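Project report, part 2: Fast fashion and the second-hand market in Canddale
Group: Visitación Carrasco, Howard Hollis, Sheila Naylor
Teacher: Yvonne Lockwood

## Why we chose this subject

Many students in our school buy clothes every month, and most of these clothes are cheap. We wanted to know how long they wear them and where the clothes go later. In our first discussion we found that all three of us had at least one shirt at home which we never wore.

## What we did

We made a questionnaire with nine questions and gave it to students in two grades. We received 70 answers. We also visited the second-hand shop Druven and spoke with the manager, Brenda Furnival. She answered our questions for almost one hour, and we thank her for her patience.

The most difficult part was writing the questions. In the first version we asked "Do you care about the environment?" and of course everybody said yes. Mrs. Lockwood advised us to ask about habits, so we changed it to "What did you do with the last piece of clothing you stopped wearing?"

For the presentation we wanted a title that people can read from the back of the room. We used big letters in different colors on black cloth, with "Fast" in the upper row.

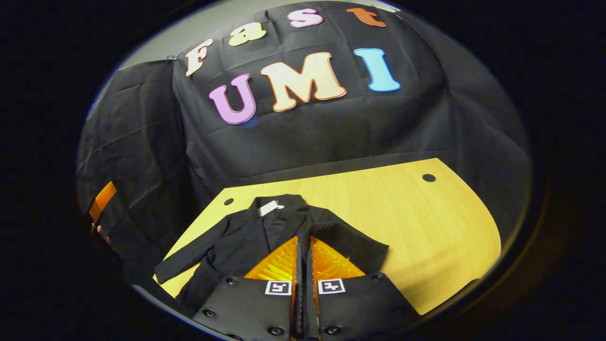
## Results

Price was the most common reason for buying a piece of clothing. Quality came after it, and very few students wrote that they look at the label to see where the clothing was made. Many keep old clothes in the closet for a long time and do not decide anything about them.

Mrs. Furnival told us that the shop can sell a good winter coat up to five times, when each owner takes care of it. Thin T-shirts are a different case. They lose their shape quickly, and she often has to refuse them. The busiest month for donations is August, when families clean their closets before school starts.

## Problems

Our answers come from one school only, so we cannot say anything about all young people. Some students also left the last question empty.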